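Open day at the Delić dye house, Godham

I went to Godham on a Wednesday in December, because the Delić dye house opens its doors to visitors only then. The bus from the station takes 20 minutes and stops by the bridge. From there you can already smell the vats, a little like wet wool and a little like vinegar.

Our group had a guide, Ljubica Lazarević, who has worked in the finishing room for many years. She spoke quickly and I did not catch every word, but she was patient with my questions. We began in the store, where the cloth waits on shelves up to the ceiling. Then came the dye room. It was very loud and very warm, and I had to take off my coat. The water is kept at 60 degrees for most of the cottons. For the dark blues they do the bath again, sometimes more than once, and between the baths the cloth must hang in the air.

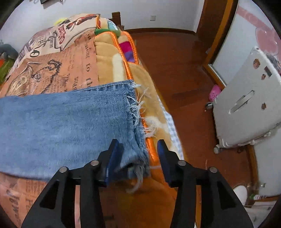

After the dye room we had a tea break in the canteen, with a plum cake for which I paid 2 pounds. I can recommend it. The small shop beside it sells remnants by weight, also from the Tendemia mill, and I bought a piece of grey twill for cushions.

The last part was the old pattern archive. The newest book on the table was number 1242, and we were allowed to turn the pages with clean hands. I would have liked to stay longer there, but the next group was already at the door.

Tickets are sold at the gate, only for cash. Wear closed shoes, as the floor is wet in many places.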